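To: Housekeeping and Guest Services list
Subject: Re: Door hangers on guest floors

The Brallero property office wrote:
> Floors 7 and 8 still have two styles of hanger in use.
> Please confirm which is to be placed at turnover, and where.

Thank you for your message. Both styles remain approved until the May reorder from Flaline.

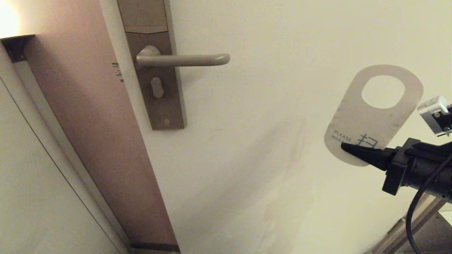

Placement is governed by section 5 of the room standard. One hanger of each type is to be left in every room at turnover. The white paper "PLEASE MAKE…" card, with teal lettering and a large oval hole near the top, goes over the lever handle. It should hang clear of the thumb-turn below the handle. Cards with a torn hole are to be discarded.

The blue-gray card is the quiet request, and its wording must be legible in both English and Chinese.
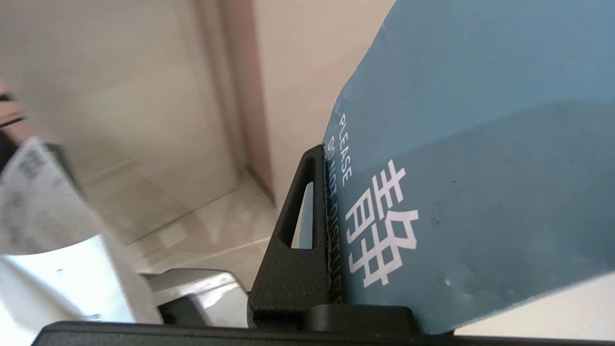 Brallero, December 4, 2025

Supervisors are asked to check the "PLEASE DO NOT DISTURB" cards for wear. Faint scuffs and light scratches are acceptable. Cards on which the white lettering or the character 静 has worn away should be returned to the Filip storeroom. Replacement requests are to be entered in Cellgate by floor.

Guest Services Office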